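暗红色墙面

暗红色墙面是室内装饰中的一类墙面做法,指用深红、酒红、栗红或接近棕色的红色覆盖房间的墙壁,有时也覆盖天花板。它可以用涂料、灰泥、壁纸、织物或皮革来完成。在中文里,这一类做法没有统一的名称,装修行业常说“深红墙”或“酒红墙”,旧建筑修复的文章里多写“暗红色墙面”。

本条目介绍它的材料、纹理、使用位置、光线条件和维护方法。外墙的红色涂饰和宫殿建筑的红墙属于另外的题目,这里不讨论。
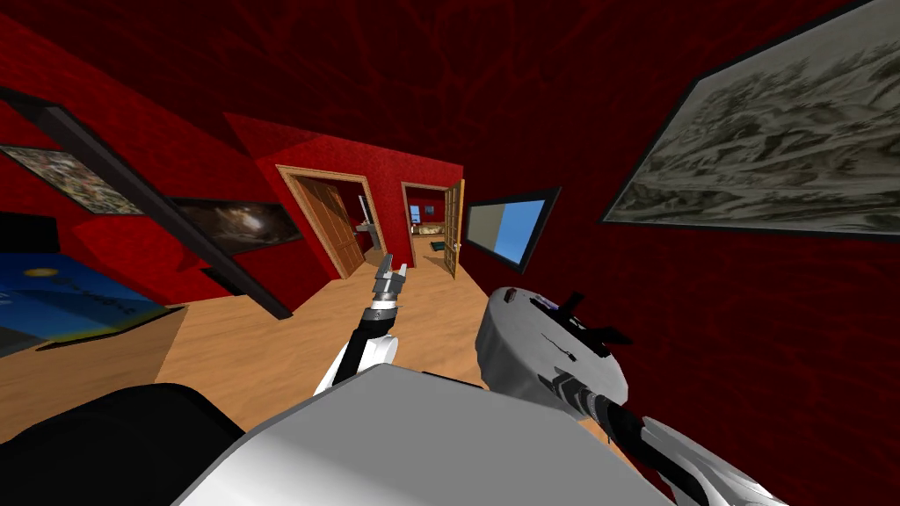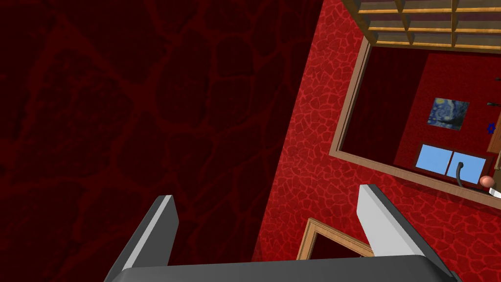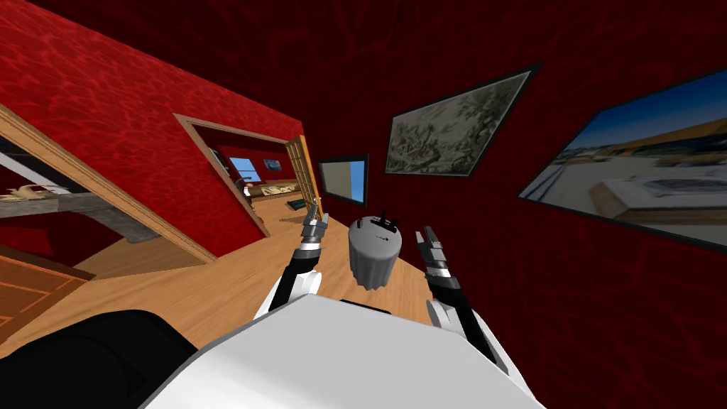
深色墙面对房间的影响,首先取决于它占有多大的面积,以及它旁边是什么颜色。如果只涂一面墙,暗红色是房间里的一个重点;如果四面墙都涂,它就成为房间的背景,家具和地面的颜色需要重新考虑。较常见的搭配是浅色木地板,第一幅图就属于这种情况:墙面和天花板一带是带有脉络状斑驳纹理的暗红色,地板是偏浅橙褐色的木板。这样的搭配使地面的明度比墙面高很多,人的视线容易先落在地面上,然后沿着地面走向门口。如果地板也选深色,房间的上下分界会变得模糊,一般要用浅色踢脚线把两者分开。

名称与色彩范围

“暗红”在不同的色卡里所指的颜色并不一致。涂料商一般按照明度和黄蓝倾向来区分:偏黄的一侧称为铁锈红、砖红,偏蓝的一侧称为酒红、紫红,处在中间并且明度很低的称为栗红或牛血红。Wallix牌的室内涂料色卡把红色系列分为37个色号,其中深色部分单独成为一页,这一页的底色印成灰色,使顾客比较容易看出各色之间的差别。

同一个色号涂在不同的底面上,结果也会不同。光滑的石膏板使颜色看起来比较亮,粗糙的灰泥使颜色看起来比较深。因此,有经验的施工人员要求先做样板,样板的尺寸应当大于一张纸,并且在白天和晚上各看一次。

材料

早期的暗红色墙面多用铁红颜料。铁红来自含铁的土,价格便宜,耐光性好,可以和石灰、胶或油混合。用石灰调和的铁红颜色偏粉,因为石灰本身是白色;用油调和的铁红颜色深而有光泽。较鲜艳的深红要使用有机的红色染料,这类染料见光以后容易褪色,所以多用在织物和壁纸上,可以定期更换。

现代室内多使用水性乳胶漆。深红色乳胶漆的遮盖力往往比浅色差,这一点常常使第一次施工的人感到意外。原因是深红色漆中很少加入白色颜料,而白色颜料是提高遮盖力的主要成分。通常的解决方法是先涂一层灰色底漆,再涂两到三层面漆。如果直接涂在白墙上,可能涂到第四层仍然能看见刷痕。

皮革墙面和仿皮墙面是较贵的做法。皮革裁成方块,用胶或钉固定在木架上,接缝处压铜条。仿皮的产品成卷出售,安装方法与厚壁纸相近。两者都适合暗红色,因为皮革本身的细纹可以减少大面积深色的单调。

表面纹理

平涂的暗红色墙面有一个缺点:任何手印、擦痕和补漆的地方都很明显。为了减轻这个问题,人们发展了几种带纹理的做法。

海绵拍涂。先涂一层中等深度的红色,干后用海绵蘸较深的颜色轻拍。效果为不规则的斑点,适合面积较小的房间。

脉纹涂饰。用细笔或羽毛在湿的面层上画出分叉的线条,然后用软刷扫过,使线条的边缘变得柔和。这种方法来自仿大理石的工艺,对手艺的要求比较高。

裂纹涂饰。在两层漆之间加一层裂纹剂,上层干燥收缩时形成网状的裂缝,露出下层的颜色。裂缝的大小由上层的厚度决定,涂得厚则裂缝大,涂得薄则裂缝细而密。

印花壁纸。把以上各种效果印在纸上。近年的印刷质量已经很好,但是图案会按固定的距离重复,在长的墙面上可以看出来。

使用位置

暗红色墙面较多地用于餐厅、书房、剧场休息厅和走廊。餐厅使用它,一个常见的说法是红色能够增进食欲,不过这种说法的依据不充分,实际的原因可能与烛光有关:在烛光和暖色灯光下,红色墙面比蓝色或绿色墙面显得更饱满。

走廊的情况比较特别。走廊没有或很少有窗户,人在里面停留的时间短,所以可以接受比起居室更强烈的颜色。但是窄的走廊涂成暗红色以后,两侧的墙在感觉上会向中间靠近。设计手册的建议一般是把走廊尽头的墙或门留成浅色,或者让相邻房间的光线通过门洞进入走廊。

卧室和厨房较少使用。厨房的油烟会在深色表面留下暗淡的膜,清洁以后光泽也不容易均匀。

实例

Gronby镇的Heywood住宅是资料比较完整的一个例子。这座住宅的底层走廊和餐厅原来贴有酒红色的壁纸,后来改为油漆,再后来被白色涂料覆盖。修复时,工作人员在门框后面取得漆层样本,在显微镜下看到红色漆层下面还有一层灰色的底,与现代的施工方法一致。修复中使用的颜料按原来的成分重新调制,面层采用细的脉纹。修复后的走廊于十月向公众开放,门票收入用于下一阶段的屋顶工程。

Flerkau的旧市剧场采用了另一种方法。该剧场的休息厅有237块仿皮墙板,颜色是偏棕的栗红。其中19块因为漏水变形,更换时找不到相同的产品,最后从储藏室不重要的墙面上拆下旧板补到休息厅,储藏室则使用新板。这种调换的做法在修复界有不同的意见。赞成的人认为公众看到的部分保持了统一,反对的人认为储藏室的墙面同样是建筑历史的一部分。

光线条件

暗红色吸收大部分的光,只反射少量的长波部分。因此,把一个白色房间改为暗红色以后,原有的灯具通常不够用。增加亮度时,多个小灯比一个大灯合适,因为单一的强光会在墙上形成明亮的圆斑,周围的部分反而显得更黑。

灯光的色温也有影响。暖色灯光下,暗红色显得温和,偏黄的红色接近棕色;冷色灯光下,偏蓝的红色接近紫色,有时看起来发灰。朝北的房间接受的天光偏冷,选择颜色时宜取偏黄的一侧。

光泽度是另一个因素。高光泽的漆面能把窗户和灯反射出来,房间显得比较活跃,但是墙面的任何不平都会暴露。哑光的漆面颜色深而均匀,缺点是不耐擦洗。多数住宅选择介于两者之间的蛋壳光。

维护

深红色墙面的日常清洁使用干的软布。需要用水时,应当先在不显眼的地方试验,看布上是否有颜色。哑光漆被反复擦拭以后会出现发亮的区域,这种发亮不能洗掉,只能重新涂刷整面墙。

局部补漆时,应当使用同一批次的漆。不同批次的深红色即使色号相同,也可能有肉眼可见的差别,所以施工结束后最好保留一小罐,写上房间名称和日期,密封存放。

改回浅色墙面也需要准备。红色颜料有时会渗入后来涂上的白漆,使白墙带有粉色,因此要先涂一层封闭底漆。对于旧的油性漆面,还要先轻轻打磨,否则水性漆可能附着不牢。

参见

铁红颜料;仿大理石涂饰;踢脚线;皮革墙面;室内色彩设计

本条目最后修订于2026年7月30日。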